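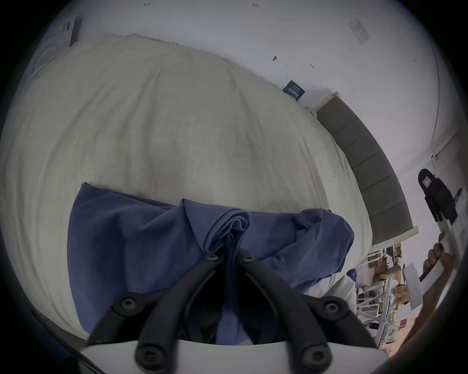 Taras Sydorenko says to skip the inside-out trick and clip the corners first, and he's had fewer lumps since, so I've put his way in below as well as mine.

How to wash a duvet and get it back in the cover

Updated 2024-02-17. Old version had the wrong dryer setting, sorry.

Before anything: read the care tag. Down, wool, polyester, all different. Wool, stop here, most of this won't work for you. Silk, same.

What you need
Big washer. Bigger than you think. If you have to kneel on the duvet to get it in, it won't rinse.
Mild liquid detergent, half the usual amount
2 dryer balls or clean tennis balls
Four clips or big safety pins
An afternoon. Drying takes forever

Washing
Take the cover off and wash it seperately. Check the duvet seams. Any hole, sew it now, small stitches. I didn't once and spent May picking feathers out of the washer at my old place in Serkside.

Stains first. Dab of detergent, cool water, ten minutes. Push the filling away from the spot so only the shell gets wet.

Load it loosely around the drum. Gentle cycle, cool or warm per the tag. No softener, it coats the down and goes flat. Extra rinse. Then another one if you still see suds.

Lift it out with both arms underneath. Don't drag it by a corner, wet filling is heavy and seams rip.

Drying
Low heat. Balls in. Stop every half hour, pull it out, shake hard, break up the clumps with your fingers, flip, back in. Down can take up to 47 minutes per pound in my dryer, yours will differ. Polyester is a lot quicker.

Feels dry? Run it one more time. Then leave it spread over the bed for a few hours, window open, before it goes in the cover. Damp filling smells by the end of the week and then you get to do it all again.

Cover on, my way
1. Cover inside out, flat on the bed, opening at the foot.
2. Duvet on top, corners matched.
3. Roll both together from the head end down, tight like a sleeping bag.
4. Turn the cover opening over the ends of the roll.
5. Button or zip, leave the middle for last if your buttons are stiff.
6. Unroll toward the head. Shake.

Cover on, Taras's way
1. Cover right side out. Reach in and find the two top corners.
2. Clip each top corner of the duvet to its cover corner, from the inside.
3. Hold both from outside, stand up on somthing steady if you're short, shake till it drops.
4. Clip the bottom corners, close it up.

His is faster on a single. On a king I still roll.

How often
Cover every week or two. Duvet twice a year, less if nobody eats in bed. Air it between times, over a rail or a chair back, not in strong sun for hours.

Storing
Cotton bag or an old pillowcase. No vacuum bags for down, it never quite fluffs up again. Top shelf, nothing heavy on it.

Pillows are next, same idea but two at a time so the drum stays balanced.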